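Mesta Opens Its Equipment Planning Workbook to Small Automation Teams

Robot purchases now come with a 107-line checklist, and most of those lines have nothing to do with the robot

VARANCE, November - Mesta is delighted to release the Plomano Workbook, a free planning guide for workshops, schools and small labs getting ready to buy their first gripper or automated bench. It grew out of our own purchasing notes, and it covers the things that tend to get left off a quote: power, cable length, table space, spare fingers and the hours needed to set it all up.

"We kept budgeting for the exciting part and then going back for the rest," said Huguette Picard, who leads equipment planning at Mesta. "Now we start at the wall outlet and work forward. It's a much happier way to shop!"
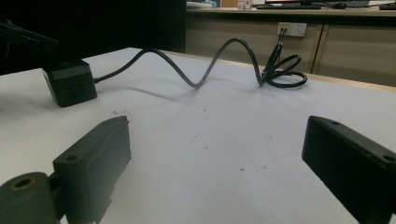
What the workbook covers

The first section is all about the bench. Teams sketch the table, mark the nearest outlets and write down every item that will need a plug. A black power cube and a long looped cable take up table space too, so they get their own lines. The second section deals with the tool itself, from finger size and mounting holes to replacement parts. The third puts everything on a calendar, with room for delivery dates and training.
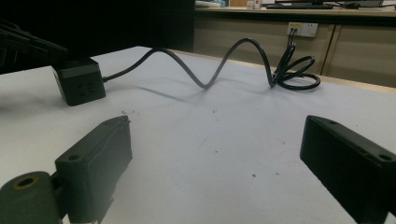
Costs are split into what must be ready on day one and what can wait for the next budget year. Our trial teams loved this part. Joly, a training workshop that tried an early draft, moved two items to its second year and used the money for extra practice time - a choice we were thrilled to see.

The workbook was tried by 50 teams over one budget season. Between them they sent back 168 comments, and we read every one. Many asked for plainer words, so the glossary is shorter and the worksheets are bigger.

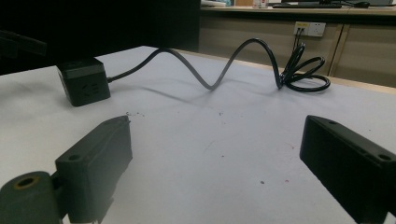

Page last changed: November, 4:15 p.m.

Getting a copy

Printed copies are available at the Mesta front desk in Varance, and the worksheets may be copied freely for classroom or shop use. Teams that would like to plan together can join the Plomano open bench sessions, where our staff will go over a draft budget with them line by line. Bring a floor sketch and a tape measure.

Press contact: Huguette Picard, Mesta, Varance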